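Visit to Harnitz, planning notes for the two-arm table
December 1, 2022

I went to Harnitz with Francine Fraser to see a working table before we fix our own budget. Our office had only the price list from Gultis until now, and from a list it is difficult to understand what one really pays for. The task of the day was arranging artificial flowers in vases.

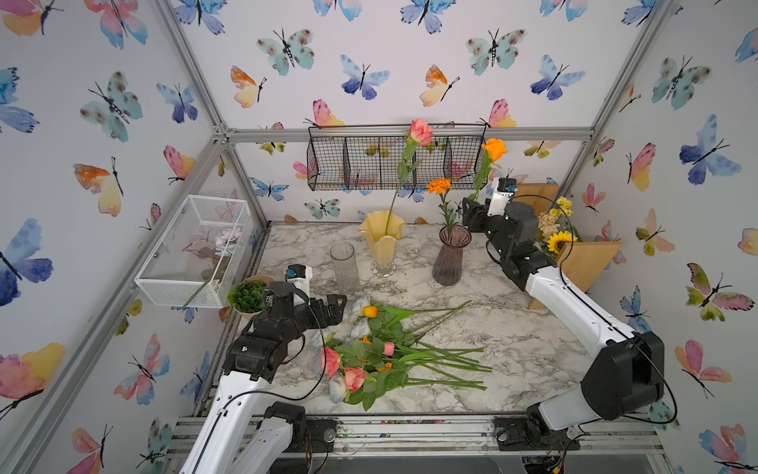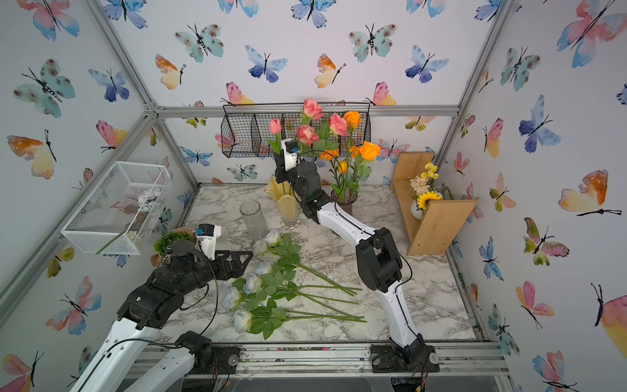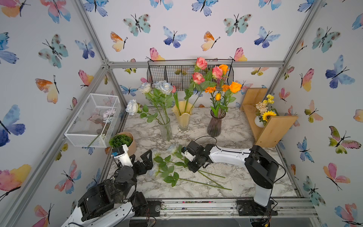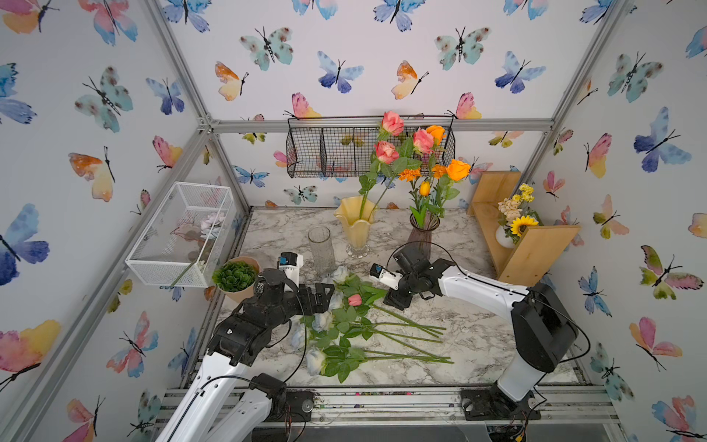 The flower table at Harnitz, with two arms and the vases at the back.

Mercedes Bermúdez received us and was very patient with our questions. Her first advice was to stop thinking about the arms. They are one line in the budget, and everybody asks about this line. The frame, the mounting, the cables and the small cameras on the wrists are many lines, and they arrive at different times. In her case the last delivery came 11 weeks after the first.

I liked that both arms are fixed to the front rail of the aluminum frame. Francine asked if we could start with one arm and add the other later. It is possible, but Mercedes recommends ordering the full rail from the beginning and leaving the second place free.

Some points I wrote down for our plan:

Spare gripper fingers: order them together with the arms. The transport costs more than the parts.
Objects: flowers, vases and baskets are cheap, but they must be bought again and again. She keeps 30 percent of the small purchases budget for this.
Training of staff: 40 hours for each person. We had planned 38 for two persons together, so this must be corrected.
Service: Ambrose offers a yearly contract, Mato only single visits. I will ask both for a written offer in December.

We did not discuss the software license, and I still need the floor measurements from Francine before I can send the request to Gultis.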